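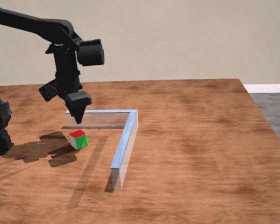 Packers at the Brudness returns depot will share their benches with robot arms from April, under a plan the company says will spare staff the dullest part of the job and the union says has barely been explained. The depot handles small household goods sent back by customers, everything from puzzles to tap fittings, and most of the work is lifting one item at a time and putting it in the right tray. Staff were introduced to the idea through computer simulations from the supplier, Dretness, in which a black arm hangs its gripper over a small coloured cube on a bare stretch of wooden table, with a low L-shaped barrier beside it. Several of those who sat through the briefing said afterwards that their own benches have never been that tidy.

The system is called Onu. Brudness has ordered 10 of the arms for the sorting line, and a company spokesperson said each would be trained in simulation before being switched on at the depot. "The arms learn on the computer so they don't have to learn on our customers' goods," the spokesperson said. The company would not say how often a trained arm drops or misplaces an item, describing the figure as commercially sensitive.

That is a fairly large thing to leave out. A cube with flat sides is a kind object to pick up. The depot's day is made up of torn bags, blister packs, loose cords and boxes that have been taped shut by somebody in a hurry. Plasto, a smaller firm that moulds food tubs across the road, tried a similar sorting set-up two years ago and ended up keeping a worker beside each machine to straighten the tubs before they reached it. The machines are still there. So are the workers, though their jobs were reclassified at a lower rate.

Brudness says nothing of the kind is planned. In a letter handed out with last week's pay slips, it promised there would be no forced redundancies "as a result of the introduction phase". The letter does not say how long the introduction phase lasts. Asked directly, the spokesperson said it would run "until the line is performing as expected", and then declined to say what was expected of it.

The union's depot delegates have asked for three things in writing: an end date for the phase, the target pick rate for people working next to an arm, and the name of the person who can stop the line. They have had a reply on the last one only. Any worker will be able to press the stop, the company says, although stoppages will be logged against the bench where they happen. Delegates want that changed. A packer who gets a mark on the sheet every time a machine is halted, they argue, will soon learn to leave it running.

Current targets at the depot are set by the shift. A full crew is expected to clear 2,000 items, and on its most recent published count the sorting line managed 1,145 before the meal break, which supervisors called a good morning. Workers worry that the arms will be given the easy half of that load, the square boxes and the rigid cases, and that people will be left with the awkward half and measured against the old number. One packer with long service said the boxes were where you got your breath back.

The company's answer is that pick rates will be "reviewed in consultation". It also points to fewer wrist and shoulder complaints as a likely benefit, and there may well be something in that. Repetitive strain is a real problem on the line, and few people at the depot would mourn the end of it. But the letter gives no injury figures, before or after, and a promise of lighter work sits oddly beside a plan to hand the light items to the machines.

Training sessions begin in the lunch room next fortnight, seven benches at a time. They will be paid at the ordinary rate. Staff have been told the sessions will cover how to load trays for an arm, how to clear a jam and where to stand. Questions about rosters are to be put to the labour relations office by email.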